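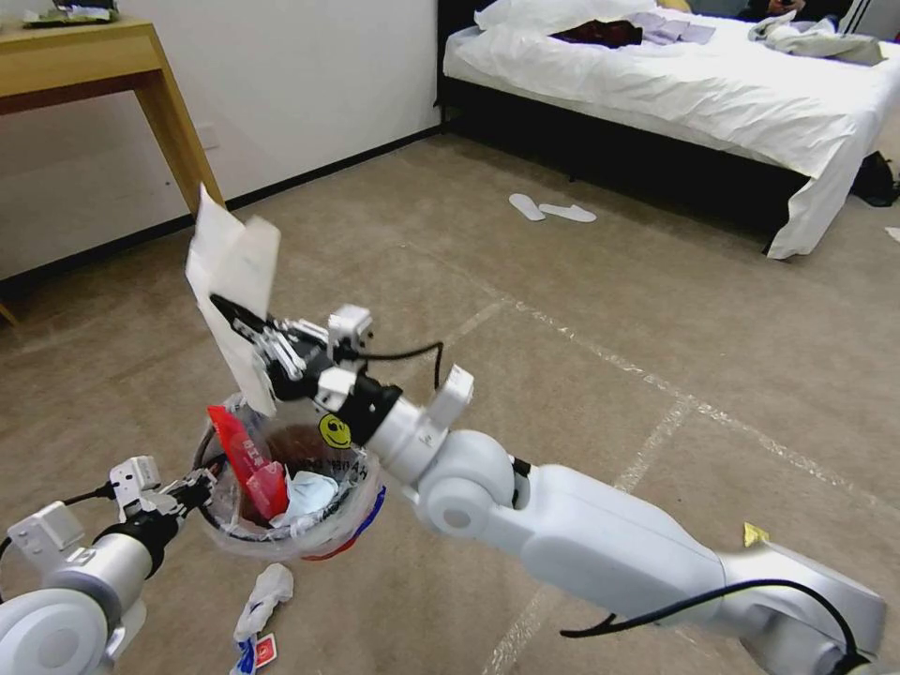
Folded paper over the wastebasket.

It was nearly three in the afternoon when I finally got to sit down with the head of Cletwood, a small nursery school in Runirbridge, and even then we had to move twice. The first room we tried was needed for naps, and the second turned out to have a puppet theater in it, half painted. We ended up in the kitchen, on two chairs made for much shorter people, with a pot of tea between us on the counter.

She has run Cletwood for long enough that some of her first pupils now drop off children of their own. I had come to ask her about one thing in particular, the first weeks, when a child who has hardly ever been away from home is handed over at the door — and the parent has to walk back down the path. Settling in, the staff call it. Parents have other names for it.

"I always start by asking the parents how they're sleeping," she told me, pouring. "They think I'm making small talk, bless them, but I really want to know! If Mom has been lying awake for a week, then the little one has had a week of somebody being extra cheerful at breakfast, and children notice that sort of thing. They may not have the words for it, but they know something is up."

When she started out, the custom was to make it quick. A kiss, a wave, and the door closed. She remembers standing in the hall as a young assistant with a howling two-year-old on her hip, being told that he would stop once the car was gone. "And he did stop," she said. "That was what bothered me, later on. I went home thinking, well, he stopped, but what did he decide? Did he feel better or did he just give up on us? I couldn't tell, and I didn't like that I couldn't tell."

So Cletwood does it slowly now. A parent comes in and stays, for 3 mornings at the least, and sits on the rug or in the low armchair by the bookshelf. They are asked to be dull. That was her word, and she laughed when she said it. A dull parent doesn't suggest games or point at the sand tray. A dull parent drinks coffee and can be found when wanted. After that come the short absences, a walk around the block perhaps, and always with a proper goodbye beforehand.

"Never sneak out," she said, and she put her cup down to say it. "I know why people do it. He's happy with the trains, she thinks, I'll slip off now and spare us both. But then he looks up and she's gone, and the next day he won't touch the trains, he's too busy watching her. You've bought yourself one easy morning and you pay for it for a month."

I asked how long the whole business takes. She made a face, because every parent asks her that too. Some children are away in a few days and don't look back (their parents, she says, are often a bit hurt by this and need a cup of tea themselves). For others she asks the family to keep 6 weeks fairly clear of big changes, no new bed and no potty campaign if it can be helped. She had one little girl who spent most of her first month under the table with the play dough, perfectly content, receiving visitors.
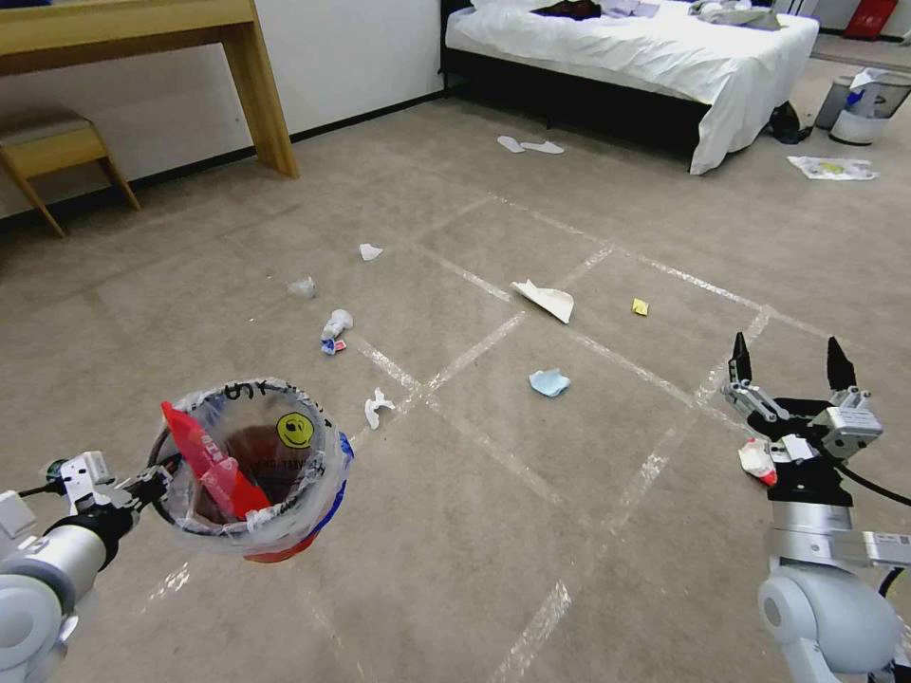
"We brought her snack down there," she said. "Some people would say we were giving in. But she was watching everything, that child. She knew all the songs before she ever sang one out loud. One morning she came out and sat down next to the others as if she had been doing it all along, and we all tried very hard to look as though we hadn't noticed."

There is a good deal of this not noticing at Cletwood, as far as I could see. While we talked, a boy in one sock wandered into the kitchen, looked us over, and stood against her knee for a while. She went on talking and rested a hand on his head. After a minute or two he wandered out again.

Every child has one grown-up who is especially theirs for the first stretch. That person does the greeting, the diapers, the lunch, and the settling down for a nap, and she is firm that it should be the same face at the door every morning. It makes the staffing a headache. She showed me the schedule on the back of the pantry door, and I must say I couldn't make head or tail of it, with its arrows and its crossings out in green.

Things from home are welcome too, which isn't the case everywhere. Blankets, bears, a father's old scarf. One boy carried a wooden spoon for most of a winter. Her sister school over in Punelden used to keep such treasures in a basket on a high shelf until going-home time, and she talked them out of it over a long lunch. "I asked them whether they'd like to start a new job with their purse locked up where they could see it and not reach it," she said. "We're still friends!"

I wondered whether parents ever grow impatient with her. Oh yes, she said, and she doesn't blame them, with work being what it is. Employers give people a morning off, perhaps two, and here she is asking for more. She has had grandparents do it, and an uncle, and once a neighbor with wonderful knitting. What the child needs is somebody they trust in the armchair, and she isn't fussy about who that is.

By then the nappers were waking up and she was needed. She found me my coat, which had somehow got into the dress-up box, and walked me to the door. A father was on the step, early, peering in through the glass.

"He's fine," she told him before he could ask. "He had two helpings of the rice. Come in and sit down a minute, he's just putting his shoes on."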